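Cindelex bench: two-arm sorting set, README

Version of 2022-04-20. Recorded in the shared workshop at Plukitz.

What is in the set

231 episodes of a two-arm bench sorting small capped containers into trays. Each episode has joint positions for both arms, gripper opening, wrist video and one overhead video. 11 episodes were stopped by hand and are kept in a separate folder called stopped.

The bench

The table top is butcher block, with one arm bolted at each side. The arms run on the Riviere controller board, and both take their power from the same supply, so the emergency stop cuts the pair together. Cables go in loops over the elbows. Keep those loops loose — a tight one pulls the wrist off zero.

Containers are orange pill bottles with white lids and smaller vials with white caps. Seen from the wrist, a lid is often little more than a pale disc with reflections on it.

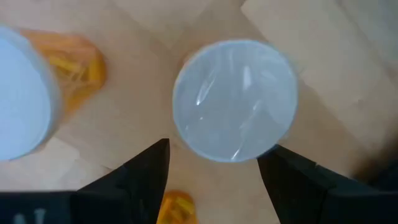
Gripper opening is stored as a fraction, where 0 is closed and 1 is fully open. Files from before December use motor ticks instead. The Guler script converts them and leaves the originals alone.

Known problems

Glare on the lids upsets the circle finder. Turning down the lamp helped in the later episodes, but the earlier ones have not been redone.

The left arm blurs in the overhead video when it moves fast. Use the joint log for timing.

Overhead and wrist clocks drift apart by up to 5 frames in long episodes.
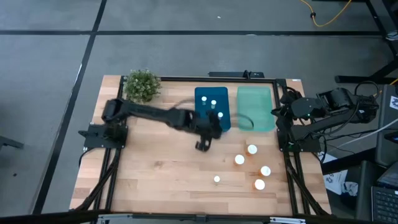

Overhead view: vials in the blue tray, green tray empty, four pill bottles on the table top.

Splits

117 episodes are for training. The rest are unsorted, and you can divide them as you like, but leave the stopped folder out of any score.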